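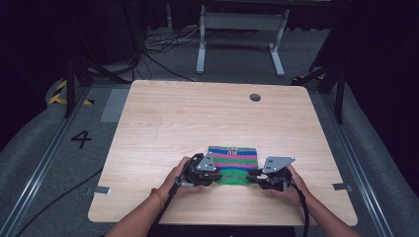
A striped cloth, folded up small and held from both sides.

When Is a Promise a Contract?

I used to think a contract was a very long piece of paper with a very boring middle. Grown-ups signed it with the good pen, it went in a drawer, and you never saw it again. Then I grew up and started working with contracts all day long, and I found out that I'd been making them since I was old enough to carry money to the corner store. So have you, probably!

Let me start with a sandwich.

Say you walk into a deli and ask for a turkey sandwich. The person behind the counter makes it and you pay for it. You didn't sign anything. You may not have said much more than "turkey, please" and "no pickles." But you and the deli just made a contract, and if they'd handed you an empty bag after taking your money, the law would be on your side.

A contract is an agreement that a court will back up. Lots of agreements aren't like that. If your cousin says she'll come to your birthday party and then stays home to watch a movie, you can be mad at her (I would be), but you can't take her to court over it. So what's the difference between the sandwich and the cousin?

What goes into a contract

First, somebody has to make an offer. An offer is when you say what you'll do and what you want back for it. "I'll sell you my bike for fifty dollars" is an offer. "I might sell my bike someday" isn't one. It's just me thinking out loud, and I do a lot of that.

Next, somebody has to say yes to that offer, the same one. Lawyers call this acceptance. If I offer you my bike for fifty dollars and you say "I'll give you thirty," you haven't accepted. You've made a brand-new offer of your own, and it has a fancy name, a counteroffer. Now it's my turn to say yes or no. And guess what, my fifty-dollar offer is usually gone once you've done that! You can't hear me say no to thirty and then yell "Okay, fifty!" and expect me to be stuck with it. I can still say yes if I want to, but I don't have to.

Then comes the part with the strangest name, which is consideration. In everyday talk, being considerate means being kind. In contract talk it means each side gives something or promises something. I give up a bike, you give up fifty dollars. If only one side is giving, it's usually a gift. A promise to give somebody a present later on is a nice thing to say, but most of the time a court won't make you do it.

It doesn't have to be money. You could trade mowing a lawn for a skateboard. You could trade a skateboard for 2,005 trading cards, if somebody out there has that many and really wants a skateboard. Courts don't usually check whether it was a smart trade. They want to see that there was one.

And last, both people have to mean it, or at least act as if they mean it. When your brother says "I'd pay a million bucks for a glass of water right now," and you bring him a glass of water, he doesn't owe you a million bucks. Any sensible person would know he was just thirsty.

Watch out, though, because the law can't see inside your head. It looks at what you said and did, and asks how that would seem to a regular person standing nearby. If you joke with a perfectly straight face, and write it down, and sign it, "I was only kidding" may not get you very far.

The case of the purple porch

I like having a story for this, so let's make one up together. In the town of Pitcombe there lives a man called Roel Hoekstra, and his front porch needs painting. His neighbor Dwynwen Cadwaladr is good with a brush. They talk over the fence. She says she'll paint the whole porch for 900 dollars. He says, "Deal!" and they shake hands.

Do they have a contract? Let's see. She made an offer and he said yes to it. She's giving work, he's giving money, and they both seem to mean it. So yes, they do, and there isn't a scrap of paper anywhere.

On Sunday she finishes, and the porch is purple. Roel is not happy. He thought it would be white, like it was before. Dwynwen says he never told her a color, and anyway purple is cheerful.

Now you can see why people write things down! The handshake was good enough to make a contract, but it's not much help when two people remember it differently. If they had a note that said "white paint, both coats, done by Sunday," they could go look at it. Without the note, a judge would have to listen to both of them and work out what they most likely agreed to. The judge might ask what color the porch was before, or whether Roel walked past on the first day, saw the purple, and waved. I'd want to know about the wave.

Some contracts do have to be in writing before a court will back them up. Selling a house is the big one. You can't sell a house over the fence with a handshake, and I think that's a pretty good rule.

What if somebody breaks one?

Breaking a contract is called a breach. (It sounds like beach with an r in it, but it's no fun at all.) When I was little I figured that if you broke a contract, a police officer came and got you. That isn't how it works. Breaking a contract usually isn't a crime. It's a problem between the people who made it, and a different kind of court handles it, called civil court. Nobody goes to jail just because a porch came out purple.

What the court usually does is try to put the person who was let down where they would have been if the promise had been kept. Most of the time that means money. Suppose Dwynwen never showed up at all, and Roel had to hire another painter who charged more. She might have to pay him the extra. She wouldn't have to pay him a gigantic pile of cash for hurting his feelings.

Roel has a job to do too. He can't sit on his unpainted porch while it rots and then send her the bill for a whole new one. The person who was let down has to take reasonable steps to keep things from getting worse. I think that one surprises kids more than anything else I've told you so far.

For smaller fights over money there's a place called small claims court, where people can often speak for themselves without hiring a lawyer. You tell the judge your side, the other person tells theirs, and you show what you've got: notes, receipts, text messages. Yes, texts can count! A string of texts can even be a contract if it has all the parts we talked about.

Can kids make contracts?

You can, but with a twist. In most of the United States, if you're under 18 you can usually back out of a contract you made. The grown-up on the other side can't back out the same way. It sounds a little unfair to the grown-up, and that's on purpose. The law figures that kids are still learning, and it doesn't want somebody to talk a ten-year-old into buying a boat.

Before you get any ideas, though, if you back out you generally have to give back whatever you got, if you've still got it. There are exceptions for things you truly need, like food or a place to stay. The rules are different from state to state, so ask a grown-up you trust if it ever comes up for real. And you can see why a store that sells expensive stuff might say, "Could you bring your mom or dad with you?"

What about that box you click?

You've seen it. You want to play a game or open an app, and up pops a screen full of tiny words and a button that says I AGREE. A lot of the time, clicking that button really does make a contract. You say okay to their rules and they let you use the app. Those words might tell you who can see your pictures, or what happens to the coins you bought inside the game, or whether you have to be a certain age to join.

Hardly anyone reads all of it. I should, with my job, and I'll admit that I sometimes scroll. But I do look for the parts about money and the parts about my information, and I think you could look for those too, with a parent sitting next to you. Read them out loud in a silly voice if it helps. I've done it!

A few words to keep

Offer: saying what you'll do and what you want back.
Acceptance: saying yes to the offer just as it is.
Counteroffer: answering an offer with a different one.
Consideration: what each side gives or promises to give.
Breach: not doing what the contract says.
Civil court: where people settle problems like these.

Something to try

Find a friend or a sister or whoever's around, and make a small trade. Maybe you'll feed the cat all week and they'll let you pick the movie. Write it down on one sheet of paper, in plain words, and both sign it. Then hand it to a third person and ask them what they think it means. When I do this with kids, the third person nearly always asks something the first two forgot, like who buys the cat food, or what happens if the movie is three hours long and it's a school night. Fix the paper and sign it again, with the good pen if you're allowed to use it.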